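Moving my text snippets to the new laptop

October 8, 2023

I've been putting this off since September, and this morning I finally sat down with a big mug of coffee and moved all my saved text snippets over to the new laptop. If you don't use a snippet tool, it's a little program that swaps a short code for a longer bit of typing - I type "addr" and out comes my whole mailing address. I have 200 of them by now, which is a bit silly, I know!

The program I use is called Ornel, and it keeps everything in one plain file. So I thought I'd copy the file across, open the program and be done before my coffee got cold. Well, no. All my line breaks had vanished, and my nice tidy email sign-off came out as one long sausage. 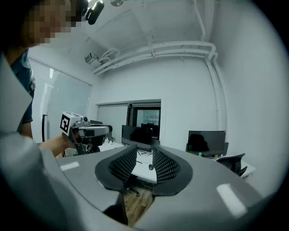
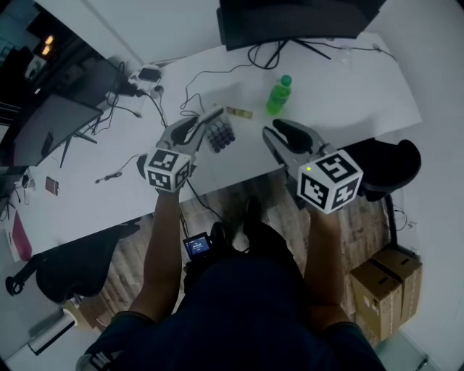

The trick was to go back to the old laptop and use Export from the File menu (the second choice, with formatting kept) and then bring that in on the new one. After that only 4 snippets were still wrong, all of them ones with today's date in the middle, and I just typed those over again by hand. I also set it to start up with Windows this time, so I can quit wondering why "addr" is only "addr" every time I restart.

Next I want to sort them into folders, but that's for another weekend.

Comments (3)

Wyn Ruddock: Thank you!! I had the same sausage problem with my recipes.

Noemí Jaramillo: Does the export keep your shortcut keys too?

Evaristo Ocampo: @Noemí mine came through fine, all 11 of them.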